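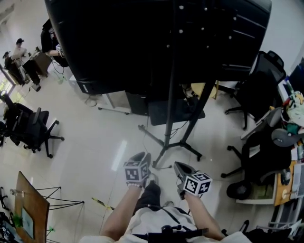 *Two hand-held grippers over a pale tile floor.*

# Can our parish host a candidate night if only one candidate says yes?

**Róisín Ó Gríofa**
Posted Sunday, July 16, 2023

I belong to a Catholic parish in Treden and I help run the adult education evenings. We want to hold a candidate night in the parish hall before the school board election. There are two people running for the open seat. One has already said yes. The other, Mr. Brennan, hasn't answered two emails and a phone message.

Our pastor is fine with the idea of a forum but doesn't want anything that looks like the parish is picking a side. He preached on immigration last winter and got letters from both directions, one lot saying he sounded like a campaign ad and the other saying he had been too soft. So he is careful now.

What I need to know:

- If Mr. Brennan never replies, can we go ahead with one candidate?
- Can we have questions on Catholic topics, or does it have to be general?
- Can it go in the bulletin?
- The candidate who said yes is a parishioner and wants to put cards out on the table at the back. I told her I'd ask.

The hall seats 80 and I would guess we'll fill 50 of those chairs. We are in the US and the parish is tax exempt under the diocese, if that changes anything.

## 3 replies

### Esko Hakala

Just have the one who showed up. If the other guy can't be bothered to call back that's his problem. We had a state rep speak at our men's breakfast and no one got in trouble. People worry too much about this. Churches have talked politics as long as there have been churches.

I would skip the cards though. They end up in the parking lot.

### Leonora Dagdag

I'd be more cautious than the reply above. I set up three of these for my parish in Tanine and had to learn the rules the first year. I'm not a lawyer, and your diocese will have its own written policy, which may be stricter than the tax rules. Ask the chancery for it before you do anything else. Ours was four pages and it answered most of what you're asking.

The basic federal rule is that a tax-exempt church can't support or oppose a candidate for public office. It can talk about issues, and it can host a forum if the forum is run fairly. School board counts as public office.

**One candidate only.** This is the part I'd worry about. When you invite everyone on the same terms and one person turns you down, you are in a better spot than if you never asked. But an evening with one candidate, who is also a parishioner, two weeks before a vote, will look like an endorsement to a lot of people whatever you say at the start. Our diocese told us no when it happened to us. We turned the evening into a talk on how the school board works and what it decides, with no candidates in the room. It went well enough.

Before you get to that point, send Mr. Brennan a real letter by certified mail with the date, the format, the name of the moderator and a reply deadline. Keep a copy. Send the same letter to the other candidate, word for word, even though she already agreed. Emails to campaign addresses get lost all the time. A small campaign might be one person checking an inbox at night.

**Questions.** You can ask about things Catholics care about. What you want to avoid is a set of questions that all come from one corner, or that make it plain which answer is the right one. We used 9 questions. Two were on services for students with disabilities, one was on bus transportation for the parochial school kids, and the rest were budget and curriculum. Each candidate got the same time on each one. Audience questions were written on index cards and read by the moderator, and she left out the ones that were speeches.

Pick a moderator who hasn't given money to either side or put a sign in the yard. We used a retired Lutheran pastor from across town.

**Bulletin.** Yes, with both names in the same size type, in alphabetical order, and a line saying the parish doesn't endorse candidates. No photo of one without the other. Have the same line read out at the start and the end of the night.

**Cards.** No. Tell her nothing campaign-related on church property that evening, and tell him the same thing. That includes windshields.

One more thing on your pastor. If he opens the night, have him welcome people, say a short prayer and sit down. Ours added a few thoughts about one of the questions and it was all anyone talked about afterward.

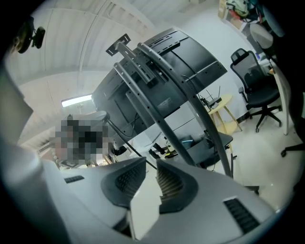

### Tsegereda Wubshet

Leonora's reply covers it. I'll add a few things from the other side of the table, as I ran for a library board seat (lost) and was invited to two church forums.

The first one sent me the questions ahead of time and the second didn't. I don't think either way is wrong, but do the same for both candidates. At the second one I found out later that the other man had seen them, and I'm still a little sore about it.

Also check your calendar. If your letter offers one date only, and he has a work shift or another event, he looks like he refused when he couldn't come. Offer two or three dates. I know that's harder with a parish hall.

You could also ask whether another group would host it and rent your hall at the usual rate, the same as they would for any meeting. A local civic group in our town does this at the Trundov Street church. Your diocese may still want to see the plan first, and the hall has to be open to other groups on the same terms.

If it all falls through before the election, you could invite whoever wins to come in December and talk about the job. Ours did, and more people came to that than to the forum.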